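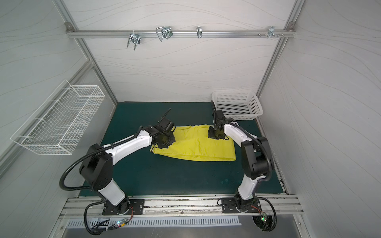
Yellow, folded, on green.

Laundry thread, because January has done something to me and I now have opinions about folding.

For six years I owned one towel fold. It was my mother's. In half, in half again, shove. Then I moved to Dunleavy, where the linen closet is as deep as a paperback, and the family method retired.

The new fold is in thirds the long way, then in half, then in half again. It took me 2 evenings to redo every towel in the apartment. I own more towels than a person with one bathroom should have to explain.

The fitted sheet I will not discuss. I roll it into a ball and put it behind the flat sheet, where guests can't judge it — and then I tell guests about it, apparently, and now the internet.

I did buy a folding board, a Plamura, on sale. It makes every shirt the same size, which is lovely if all your shirts are the same size to begin with. It now lives under the bed with the rowing machine.

Hanging things is a separate religion. I was raised to hang sweaters. I have the shoulder bumps to prove it.
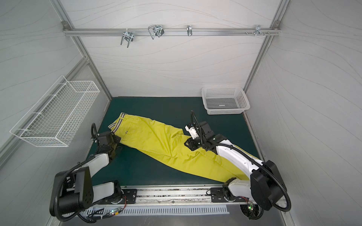 Do you hang knits or fold them?

Fold them, every time. The hanger always wins.

Pants are where friends fall out. My system: match the inseams, smooth from the waist down, fold in half, then in thirds so they stand up in the drawer. It holds until I need the pair at the back, and then it's a landslide.

Also, button the button before you fold. I resisted this for years on the grounds that I'd only have to unbutton it again. The waistband does sit flatter. I hate it.
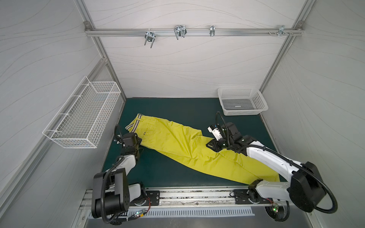
Vaughn Pettigrew replies that pants should be rolled, that he has rolled his since college, and that anyone folding in thirds has too much free time.

Vaughn, I have seen your pants.

Anyway, the dryer just buzzed. It's 11 at night and it's all fitted sheets.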